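June 2022

Oh, what a day! Csenge and I finally walked the whole ridge path from Lestden to Novton, all 10 miles of it, and I'm still buzzing. We've been talking about it since March! The larks were going nonstop over the first meadow, and then the wind picked up and we had to hold our hats on past the old quarry - I loved every second. Two wrong turns, five gates, one enormous cheese roll each at the Novton bakery (worth every crumb). My left heel has a blister the size of a grape and I don't even care.

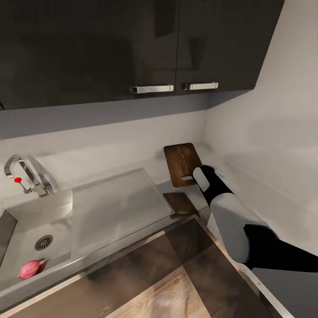 Would I do it again in the other direction? Tomorrow, if my heel would let me, and I'd start early to get the long climb done before the heat. Evanthia wants to come next time, so I need to look up the bus back.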